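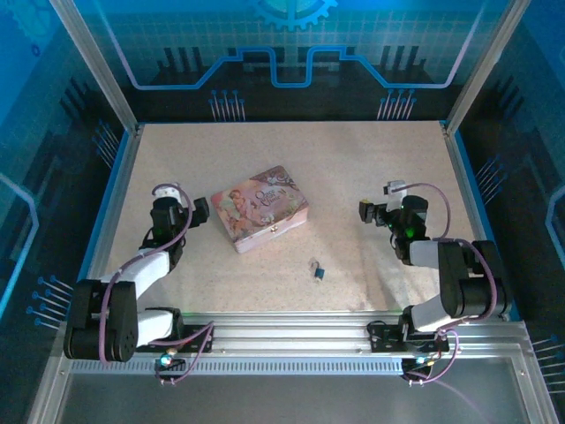

The fairy tin: getting a lock to fit it
2020-02-10

My niece turned nine in February and asked for one thing, a box that locks. She shares a bedroom with two brothers and I can see her point. I had a tin I'd been keeping for something like this, pale pink with rounded corners and a fairy on the lid, and it has a little metal clasp on the front. So I thought I was most of the way there. It took me longer than I expected, and I'm writing down what I did in case anyone else is trying to put a padlock on a tin.

The tin came from Lastutico, the closeout store out past the tire place. It was full of writing paper when I bought it, and I used the paper up years ago. The lid has purple and green leafy swirls around the lettering. I like it more than I probably should at my age. It's been on the shelf above my sewing machine holding bias tape.

I emptied it and wiped it out with a damp cloth and a drop of dish soap. Don't soak a printed tin. I ruined a cookie tin that way once when water got into the rolled edge and rusted it from the inside. Dry it right away, then leave the lid open overnight. There was some old tape residue on the bottom and I got it off with cooking oil and a fingernail. Stickers on the printed side I would leave alone, or warm up with a hair dryer and go slowly.

Then the lock. The clasp has a loop that the front part folds down over, and the shackle has to go through that loop. I had assumed any small padlock would do it. The first one I tried was off an old suitcase and the shackle was too thick. The second was a Skendell luggage lock and it went through fine, but the body was so long it hit the table when the tin was sitting flat, and the whole box rocked. I also didn't love that it was a combination, because she would tell everybody the combination.

What I ended up with was a small padlock with a blue body and a silver shackle. I got it from Kneath Hardware, where they keep the little ones on a card behind the counter. Blue was what they had. There was a brass one too, but it was a size up. I took the tin in with me, and I'd recommend doing that even if you feel silly carrying a fairy box through a hardware store. The man let me try two of them right at the register.

Some things to check if you're buying one for a tin like this:

Shackle thickness. It should slide through the loop without pushing. If you have to push, the loop will bend, and it's thin metal.

Shackle length. You want a little slack, so a kid can turn the lock sideways to get at the keyhole. A tight one means picking the whole box up every time.

Weight. A heavy lock hanging off a light clasp will work it loose eventually. I picked the lightest one that fit.

Keys. Mine came with two. One went on a ribbon for her and the other is in an envelope in my sister's desk with the birthday year written on it. I told my sister and did not tell the brothers.

The clasp itself was a bit loose where it meets the tin. I put a folded dish towel inside to press against and squeezed the tabs flat with needle-nose pliers, with masking tape over the jaws so they wouldn't scratch the pink. That tightened it up. I thought about adding a dab of glue and decided against it. If it loosens again I can squeeze it again.

For the inside I cut a piece of felt for the bottom, gray, left over from the bulletin board. Trace the bottom of the tin on paper first, cut the paper a little smaller than the line, round off the corners, and try it in the box before you cut the felt. I cut mine straight from the outside tracing and it buckled, so I had to trim it three times. No glue on this either. It stays put, and she can pull it out and hide something flat under it, and I am sure she figured that out in the first five minutes.

The tin cost me nothing since I already had it. The lock was $5 and the ribbon was from the drawer.

Lowri Jarman from my quilting group asked if a tin like this is secure. No. You could get into it with a butter knife if you put your mind to it. The hinge would give up before the lock would. It's a box that tells other people to keep out, and for a nine-year-old's notebooks and the rubber bands she trades at school that is plenty. I wouldn't put anything in it that mattered to an adult. If you need a real lockbox, Ledow makes a plain steel one and my brother-in-law has had his for years without trouble, but it's ugly and it weighs as much as a brick.

I gave it to her with the lid shut, the lock beside it and the key in a card. She read the card last. She locked it with nothing inside, unlocked it, locked it again, and went off down the hall with it under her arm.

My bias tape is now in a shoebox, so I need another tin. I'm looking for one a little deeper this time, with a hinged lid if I can find it. I don't need a clasp. If you see one at Lastutico before I get over there, leave it on the shelf for me please.

Next post will be the placemats, which I know I promised in January. The binding is on 13 of them and I've run out of the green.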